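Office Hours with Councilman Relu Oprea: Your Questions

Where is the district office?
16 Piva Street, upstairs. The elevator has opinions. 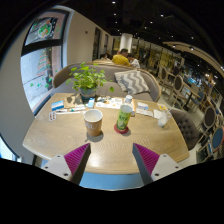

Do I need an appointment?
No. Call extension 243 if you hate waiting.

Can he fix my parking ticket?
No. People keep asking.
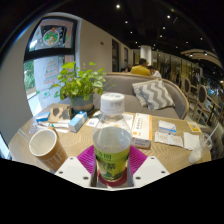
Who answers email?
Cosmin Filip, eventually.

Is there a bus?
The 28, in theory. 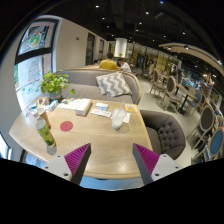 Cup, glass and red coaster on the table

Is he running again?
Ask in December.
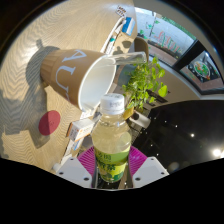 Green tea, bottled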